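Re: [leltum-users] Saved filters gone after changing library layout
October 2024

> We moved our document library to the compact layout last month and
> every saved filter vanished from the sidebar. They still show up under
> Manage Filters, so they exist. They just don't appear anywhere a normal
> human would click. Is there a setting I missed? We're on Leltum build
> 1405 with the Veso connector, if that matters.

It matters, and you have my sympathy.

The setting you missed is called "Inherit navigation," and you could be forgiven for missing it because it lives under Permissions. Why a thing that decides what goes in the sidebar should be a permission is a question I put to support in September. I received a link to the page I was asking about.

What happens is this. When you switch a library to compact, Leltum makes a new copy of the sidebar and fills it with the default links. Your filters belong to the old sidebar, which is still in there somewhere, fully populated and seen by no one. Turn on "Inherit navigation" for the library (not for the site, that one does something else) and the two get joined up again.

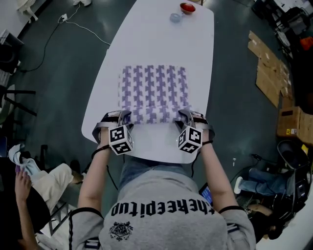
Two warnings before you go and do it.

If you have the Veso connector running, pause it first. It rewrites the sidebar every time it syncs, and if it catches you halfway through you will get each filter twice. We had a library with five filters and ended up with ten, all of them working, which made it surprisingly hard to convince anyone it was a bug.

Also, the change won't show until you sign out and back in. Refreshing does nothing. Clearing the cache does nothing either, though it will log you out of everything else you had open, so at least you get some exercise.

Personal filters are a separate story. The ones people made for themselves don't come back with the shared ones, and each user has to open Manage Filters and hit Pin again. I wrote a short note for our folks with the steps. Two of them read it.

If you're thinking of going back to the classic layout instead, try it on a test library. Ours came back with the filters in place and the column widths set to something only an ant could love.

Does anyone know if the Nindska plugin still handles this? It used to keep the sidebar pinned through layout changes, but I haven't tried it on anything this recent.

--
Yupanqui intranet desk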